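Drying Time and Odor Retention in Reusable Kitchen Cloths
Final Project Report, Household Materials Elective
Submitted Jun 22, 2026

1. Background

Reusable cloths replace paper towels in many homes, but they are often put away damp. A cloth that holds water for a long time tends to smell sooner, and users respond by washing it more often. The water and energy saved by giving up paper can be partly lost in this way. The course reader covers absorbency in detail and has only one page on drying, so the group chose drying as its subject.

The work addressed two questions. The first was how the placement of a wet cloth affects the time it needs to return to its dry weight. The second was whether a longer drying time goes along with a stronger odor after repeated use.

2. Materials

Three cloth types were compared. The Kurkemik cloth is a cotton waffle weave. The Wumau cloth is a looped microfiber. The Zitila cloth is a flat cotton and linen blend sold as a dish towel. All cloths were washed once before testing, without fabric softener, and cut to the same size. The cut edges were left unhemmed, which caused some fraying in the Zitila samples. Loose threads were trimmed before the first weighing and were not trimmed again.

Weights were taken on a kitchen scale reading to one gram. This is coarse for the last stage of drying, and the effect on the results is covered in section 5.

3. Method

Each cloth was weighed dry, soaked in 200 ml of tap water for 20 minutes, and wrung by hand until it no longer dripped. It was then placed in one of three positions: spread over a rail, hung from a single point, or left crumpled on a flat surface. The room was kept closed during each run, with no fan and no direct sun. Weight was recorded every 20 minutes until two readings in a row matched the dry weight.

Hand wringing was the weakest step. Early runs showed that two people wringing the same cloth left different amounts of water in it. From the second week on, one group member did all of the wringing, and the earlier runs were discarded.

For the single-point position, the cloth was gathered at one place and allowed to hang in its own folds. The folds were not arranged, as doing so would have made the position closer to the rail.

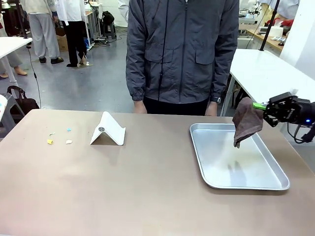
Figure 1. Brown cloth held in loose folds with its lower edge just above a metal baking tray.

Odor was scored separately. Cloths were used to wipe a counter with diluted milk, rinsed, and placed in their assigned position overnight. This was repeated for 9 days without washing. Group members then rated each cloth on a scale from zero (no odor) to five (strong odor), without knowing its position. The ratings were averaged.

4. Results

Position had a larger effect than cloth type. For all three cloths, the rail gave the shortest drying time and the crumpled position gave the longest. The single-point position fell between them and varied most from run to run. In several of these runs the lower corner was still damp to the touch after the upper part had dried.

Among the cloths, Zitila dried first in every position. Kurkemik held the most water after wringing and dried last on the rail. Wumau came close to Zitila on the rail but lost that advantage when crumpled, where its loops stayed damp on the underside.

Odor scores followed the same general order. Crumpled cloths scored highest, and rail-dried cloths scored lowest. The one exception was Wumau hung from a single point, which scored slightly above its crumpled sample. The group has no explanation for this result and did not have time to repeat the run.

5. Sources of Error

The scale resolution makes the end point uncertain by at least one reading. Room humidity was not measured. Several runs took place on rainy days, and these were not spread evenly across the three positions. Odor ratings are subjective, and the raters became tired of the task toward the end.

Cloths were also reused between runs. Absorbency may have changed with handling, and no control was kept for this.

6. Further Work

A continuation in August would use a finer scale and a humidity sensor. The Thái cloth, a thin gauze weave that arrived too late for testing, should be added as a fourth type. Raters should score fewer cloths per session, and the Wumau single-point run should be repeated first.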